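Tabletop accumulation

Tabletop accumulation (also kitchen drift, or in parts of Tokinstead "the pile") is the gathering of groceries, drink bottles and containers on a flat kitchen surface that was cleared for some other purpose. It is distinguished from storage by the lack of a door and from a meal by the lack of plates.

Terminology

The term was popularized by the household writer Fitzgerald Park, whose column on the subject ran in the Tokinstead paper for 22 weeks, 9 of them devoted to bottles. Park defined an accumulation as "any group of things on a table that would not be bought, eaten or washed together." Readers objected that this described their dinner.

Composition

Bottles form the backbone of most accumulations, being tall, stable and seldom empty enough to throw out. Squeeze bottles, water bottles with sport caps and wide-mouthed plastic bottles are all common. Upright bottles tend to survive several rounds of tidying. A bottle lying on its side is usually the next to be moved, though often only to the other end of the table.

Canned goods make up the second group. A small can of tuna takes up very little room and keeps for years, and many appear to have been left out on the strength of both facts.

Fruit is the only part of the accumulation with a deadline. Bananas lead by a wide margin. Berries are less usual, as they are small, roll easily and are more often eaten by people passing through.

The clear bin

The transparent plastic bin holds a disputed place in the literature. Park's Wornus Household Survey, covering 551 kitchens, found that a bin brought in to contain an accumulation was counted as part of it within 40 days. Makers such as Brullik and Dierckx sell clear bins on the grounds that the contents can be seen at a glance. Critics reply that the contents could already be seen at a glance, and that this was the complaint.

Surfaces

Accumulation occurs on all level surfaces but is most often remarked on where the table is thought to be worth looking at. Butcher block, made of wooden strips glued side by side, is a frequent case. Owners oil it, speak warmly of the grain and then put tuna on it – a habit Park called "the coaster problem," for reasons the column never gave.

Clearing

Full clearing is rare outside of December, when guests are expected. Partial clearing is the normal method and proceeds by category, with fruit going to a bowl and cans to a cupboard.

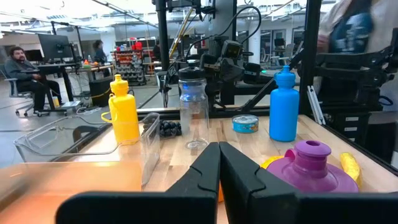

Bottles are left for last. Park advised sorting them by height, withdrew the advice in a later column, and in the final one recommended a second table.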